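From: Aurelia Bălan
To: Residents and Owners List, Enache House
Date: 27 Dec 2018
Subject: Re: Bathroom furnishings and the revised water shutoff schedule

Dear residents and owners,

I am writing on behalf of the management office in reply to the message from Mr. Tănase, which is quoted in full for those who joined the list after it was sent.

Silviu Tănase wrote:
> Dear management office,
> The notice in the lobby says that the riser work will begin on the east
> side and that water will be off in each line for up to 72 hours. Several
> of us on the fourth floor would like to know three things. First, will
> the shutoff apply to hot and cold water together? Second, may we keep
> our own vanities, or must they be replaced with the type chosen for the
> building? Third, will the cost be taken from the reserve fund or billed
> to each unit?
> I would also ask that notices be sent to this list as well as posted
> downstairs, as some owners live out of town.
> Respectfully,
> Silviu Tănase, Unit 4C

The office thanks Mr. Tănase for his questions and will take them in order.

Hot and cold water will be shut off together. The two pipes share a chase, and the contractor, Bolteo, is not able to isolate one from the other while the old sections are being removed. The 72 hours stated in the notice is the longest period permitted under the contract. Drinking water will be available in the laundry room on the ground floor, and the washrooms beside the main office will remain open day and night.

On the second question, owners may keep their present vanities if the cabinet allows access to the shutoff valves. Ms. Stoica will inspect each unit before work begins and will leave a written result. Where a cabinet must be replaced, the building will supply one with a dark wood-grain finish. Owners who prefer to buy their own may do so at their own expense, provided that it is on site before the line is closed.

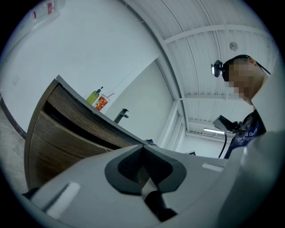 Dark brown wood-grain cabinet finish

Please note that the Skondix cabinets installed on the west side during the August work are no longer offered in the same width. Residents in the smaller units should confirm their measurements with Ms. Stoica before giving up an existing cabinet. The office cannot store old furniture, and items left in the hallways will be treated as abandoned.

On the third question, the riser work itself will be paid from the reserve fund. The only charge to individual units will be $276 for each replacement vanity, including delivery and removal of the old one. This amount will appear as a separate line on the monthly statement and may be paid in two parts upon written request to Mr. Căpraru. 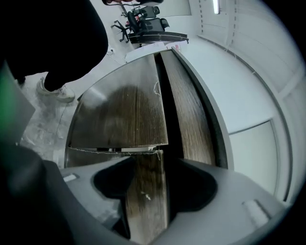 Owners who paid a deposit under the earlier plan will have it credited in full. Mr. Căpraru has a list of these deposits, and anyone who believes an amount is missing should send him a copy of the receipt.

Before the line is closed, residents are asked to clear the bathroom counter, empty the cabinet beneath the sink, and leave a clear path from the entry door. Pets should be kept in another room. Workers will carry identification and will sign the card posted inside the unit door when they arrive and when they leave.

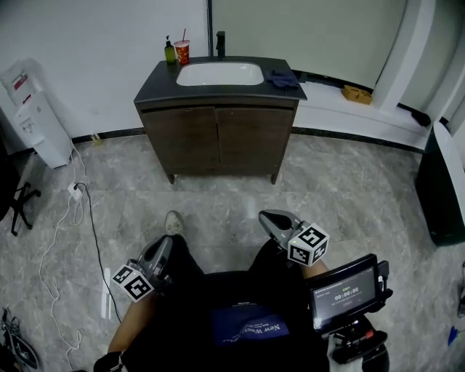
Residents who cannot be at home may leave a key at the office in a sealed envelope marked with the unit number. A staff member will then accompany the workers. Keys will be returned only to the person named on the envelope, or to someone who brings a signed letter from that person.

As to Mr. Tănase's final request, all notices regarding this work will from now on be sent to the list on the same day they are posted.

Respectfully,

Aurelia Bălan
Management Office, Enache House

cc: Tincuța Stoica, Cornel Căpraru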